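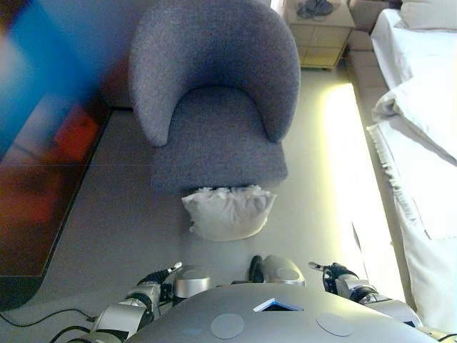

korrin_m
We've had a Stoltora two-arm unit on trial from Clelinby since May and the month-by-month hire is up for renewal, so I'm after opinions before we sign. It's for bedroom tidying in serviced flats, 40 of them, all furnished much the same: bed, nightstand, grey armchair. The job I test it on most is a white cushion on the floor in front of the armchair, which has to go back on the seat. Soft things with a gathered edge are where I have doubts about the standard grippers. Hire is 3,560 a month with support included. Has anyone else had one for longer than a few weeks?

pelmet72
We had one for a season at our Andeston site. Base is solid, arms are fine, software updates came when they said they would. The fingertips are the weak part. They are narrow and smooth, and on thin fabric they either pinch a tiny bit and drop it or take too much and drag it. Ask for the padded tips. Clelinby charge 300 for a pair and don't mention them unless you ask.

korrin_m
Thanks. They didn't mention them to us either. Do they fit without recalibrating?

pelmet72
You have to run the hand setup again, takes about a tea break. Keep the old tips, the padded ones are worse on hard things like mugs and remote controls.

dunnock
I'd disagree about the tips. We bought two pairs and went back to the standard ones. What made the difference for us was the approach angle. If the arms come in low and level they push a cushion along the floor before they close. Set them to come down from above and the success rate went up a lot. We logged 673 attempts on pillows and cushions over the hire and nearly all the failures were from the low approach.

pelmet72
Were yours on carpet? We have smooth floors and coming down from above just made it skid.

dunnock
Carpet, yes. Fair point, I hadn't thought of that.

korrin_m
Ours are smooth floors as well. I'll try both and post the numbers.

sallowfield
Different question. What is it replacing? At 3,560 a month I can't see how it pays on 40 flats. A person does one of those rooms in a few minutes, makes the bed as well and tells you if a lamp is broken. We sent ours back.

korrin_m
It isn't replacing anyone. The idea is that it does the picking up before the cleaners go in. Whether that saves enough time is what I'm trying to work out.

sallowfield
Then time the cleaners with and without it for a fortnight. Clelinby gave us a savings sheet and it was based on empty offices.

bracket_ade
Has anybody had trouble with strong light? Ours is reliable in the evening and poor in the morning when the sun comes in across white bedding. It loses the edge of the bed and stops. Support told us to close the curtains.

dunnock
There's an exposure setting under Bite, the menu where you set grip force. Odd place for it. Turn it down two steps and save it as a separate room profile or it gets overwritten at the next update.

bracket_ade
Found it, thank you. Will try it on Monday.

pelmet72
Also check your contract for the notice period. Ours said a month, but it ran from the invoice date, so we paid for nearly two.

korrin_m
Just looked and ours says the same. I've asked them to change it and to put a pair of padded tips in with the renewal. If they agree I'll take it for another three months, otherwise it goes back.

sallowfield
Get it in writing.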